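Play Fruit and Wicker Baskets: The Questions I Keep Getting

I rent out and sell play food sets from my little shop page (the Vastby market basket is the one most of you write to me about), and the same questions land in my inbox over and over. So I finally sat down with a coffee and typed up my answers.

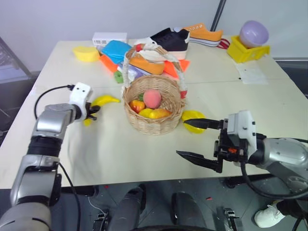 Which fruits should I start with?

Four or five, and make them as different from each other as you can. A peach, an apple, a lemon, a mango and a banana make a great first bunch. The lemon and the banana are the easy ones for little kids to name. The peach and the mango get mixed up constantly, and I like that! You end up having a whole conversation about which one is which, and after a week or so they're correcting you.

Why do you always push the basket with the tall handle?

Because kids want to carry it. A bowl stays on the table, but a basket with a big arched handle goes to the couch, up the stairs, out to grandma's car and back. The round woven kind also has a nice wide opening, so small hands can get in and out without tipping everything over. It does take up more shelf space, I'll give you that.

Can I wrap the handle?

Yes, please do. Wicker gets scratchy where the ends of the strands poke out, and a strip of white cloth wound around the handle fixes it. I cut mine from an old pillowcase, start underneath where the handle meets the rim, and overlap each turn by half. You don't have to cover the whole thing. A few stitches at the end hold better than glue, which goes hard and yellow on you.

Does the banana go in the basket or next to it?

I get this more than you'd think! A curved banana is an awkward shape in a round basket. If it goes in first it hogs the bottom and everything else rolls up against it. I put the round fruit in and lay the banana on top, or just leave it beside the basket with the plate. My own set lives that way most of the time.

What's the plate for?

Serving, mostly. Once a child has "shopped," they want to give you something, and a flat plate is what turns the market into a restaurant. One plate is enough to begin with. A yellow one is cheerful, but if you're using the set for color sorting, go with a color that none of your fruit has, or you'll hear a long argument about where the lemon belongs.

How much does a full set cost?

The Vastby set with basket and fruit is $49. The plate is included. Shipping is extra outside the state, and I can't do anything about that, sorry.

Do you sell single fruits?

I do, because things vanish under car seats. Lemons are what people reorder most. Last November I mailed out 28 of them in one month and I still have no idea where they all go. Send me a note with the fruit you're missing and I'll tell you if I have it.

How do I wash the fruit?

Warm water, a drop of dish soap and a soft sponge. Dry it with a towel and leave it out overnight before it goes back in the basket. Please don't run it through the dishwasher. Someone did, and I got to see what a peach looks like afterward (sad).

And the basket?

Keep it out of the sink! Take a dry brush to it, the kind you'd use on a paint job, and get the crumbs out of the weave. For sticky spots use a cloth that's barely damp, then let it air dry upside down, away from the heater. The wrapped part of the handle gets grubby first. If you stitched it, snip the thread, wash the cloth and wind it back on.

My daughter puts everything in the basket, shoes included. Is that okay?

Mine too. Sneakers are a favorite at our place, and I've given up on having a play table that's only about fruit. When the shoes come out, we play store with two departments: the basket up front for groceries, shoes along the back. A black sneaker and an orange one are plenty for a shoe department, they don't need to match. Wipe the soles first if they've been outside, and keep them out of the basket itself, as gravel gets down in the weave and never leaves.

What about the little leaves?

Small green leaves look lovely tucked in next to a peach, but they're the first thing to go missing. For kids who still put things in their mouths, leave them out entirely, along with any other small loose bits.

What ages is this for?

My sets are meant for three and up. Older kids stick with it longer than I expected. The six-year-olds start writing price tags, and then you're paying $239 for a mango.

Do you ship to schools and daycares?

Yes, and I ship those orders out of the Bostedberg pickup point, where you can also collect them in person. Mornings before 11 are best. If you need more than a few baskets, write to me well ahead of time, because the weaver I buy from works slowly and the baskets come in small batches.

Can I bring a basket back?

Within two weeks, if it's clean and the handle's sound. Unwrap any cloth you've added so I can check the wicker underneath. Fruit can be swapped for other fruit at any point, just pay the postage and put a note in the box with your order number.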